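Week 4 handout - notes from the Vistar open day
Service Robotics, Tuesday group. Put up October 20, 2020. Typed fast, sorry, tell me if something is wrong.
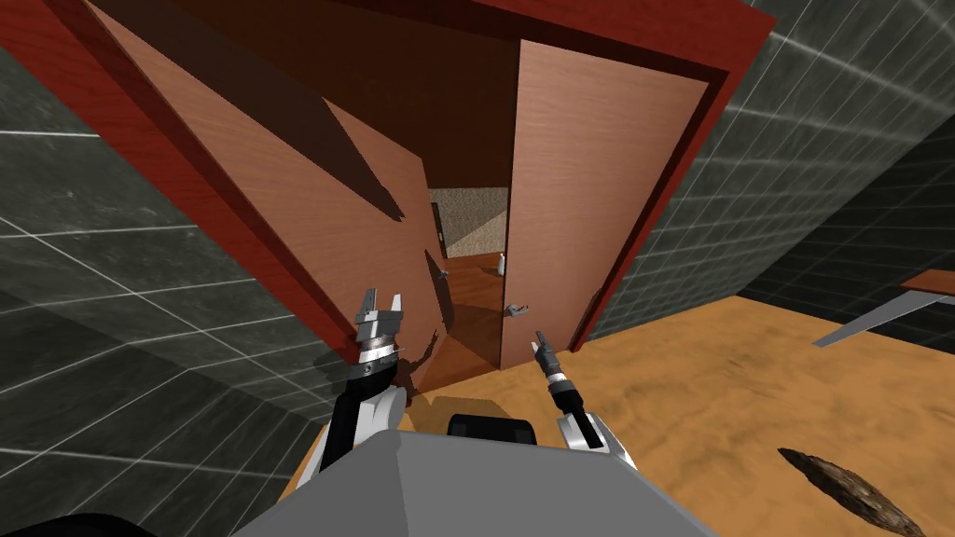
So, for those who missed the visit: we had the afternoon at Vistar, demo hall first, then the simulation room upstairs. Hosts were Mwende Mushi (planning) and Stepan Maksymiv (does the simulator side). Most of what you need for the assignment comes from upstairs.

Vistar's line of work: mobile robots with two arms, indoor jobs. Their software stack is called Tudero. The simulator is Skudow. Don't mix them up in the write-up, two people did last year.

Topic of the day: doors

Why doors. A robot that can't do doors stays in one room. Mwende's point, and she repeated it a lot. Looks like a small skill, is really four or five skills stuck together.

Steps as she had them on the board:
- find the door, find the handle
- get the base somewhere sensible
- reach, grip, turn the lever
- pull or push while the base moves too
- keep the leaf from coming back at you
- go through

Double doors: same list, but now there are two leaves and you have to decide which one first. Arms can work one leaf each. Sounds nice, but then the base is stuck between two arcs and there's not much room left for the body. Her rule of thumb was to do one leaf, settle, check the gap, and only then think about the second. Do you need the second at all? Depends how wide the robot is. Measure the body AND the elbows, elbows stick out.

Handles. A lever is friendlier than a knob, you can press down on it without a full grasp. Two-finger grippers slide on smooth metal though. Contact point near the free end of the lever = less force needed. Contact close to the pivot = more force, more slipping. Draw the diagram, it will be in the assignment.

Hinge arc. The hand has to travel on a circle around the hinge. With a 90 degree swing that's a quarter circle and no arm of theirs reaches all of it from a standing base. So the base moves. Coordinating base + arm is the hard part, see last weeks notes on whole-body control.

Simulation room

Stepan ran door runs in Skudow on the big screen. View is from the robot, so the camera tilts when the head tilts and the whole room goes diagonal. Took me a minute to get used to it. He says leave it like that, the perception code has to cope with tilt.

Things he said, more or less in order:
- shadows matter. A hard shadow over a door leaf can get read as an edge. They randomize the light for that.
- door friction and hinge damping are guesses at first, then tuned against real doors downstairs
- randomize textures, floors, walls, handle height
- leave stray stuff in the rooms. Clean rooms train lazy robots (his words)
- a door in sim never sags. Real ones do.

Oduor asked how long before a new door type works on the hardware. Answer was 14 days if the handle is one they know, longer otherwise. No figure for "longer".

Wafula asked about gravity closers. Stepan: modeled as a torsion spring, good enough untill the last bit of travel, where real closers change behavior. So they avoid testing there. I would have liked more on this, ran out of time.

Downstairs demo, quick

Real door, real robot, 2 attempts. First one stopped halfway, the safety limit on arm torque tripped and Mwende reset it. Second one went through, slow. Good lesson in that, write down which limit tripped and why you think it was set so low.

For next time

Nikola Bednarek is collecting the write-ups, one page, the usual folder. Cover:
1. Why the base has to move while the door opens. With sketch.
2. One thing Skudow gets wrong about doors and how you would test for it
3. Double doors, which leaf first and what would change your mind

Reading is the Wanyama lab notes, chapter on contact, skip the part on soft fingers. Anyone who wants the spring visit, Vistar does another open day in May, sign up with Nikola too.

Slides from Mwende not here yet, will add when they come.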